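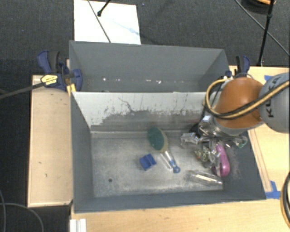
Picking cell, front and rear bins, arm over the front one.

From: Salma Helmy
To: cell-upkeep list
Date: 16 September 2025
Subject: Re: clamps on the rear bin

Tazi wrote:
> Do we still need both bar clamps? They look like a garage
> project and I have to explain them to the Enville people.

Yes, we need both. Take them off and the rear bin creeps every time the gripper leans on a wall, and then I get to teach the bin corners again. I did that in February, for 400 cycles' worth of nothing, and I'm not feeling nostalgic. Tell Enville it's adjustable fixturing.

Other things while I have the floor:

The cable bundle. The loop beside the orange segment is the slack the wrist needs – please stop tidying it. The last person with a zip tie and good intentions cost us a connector, Skoltholm part 958, two weeks' delivery.

The front bin. Yes, the floor and back wall are scratched to bits. I'm leaving them. The grasp settings were tuned on that finish, and a nice new bin would mean tuning them again.

Blue tape stays where it is. If a piece lifts, replace it on the same spot and write it in the log.

Fingers get checked at 3,239 picks, whatever the Broltine sheet says. Wipe them first, or you'll be measuring dish soap.

Salma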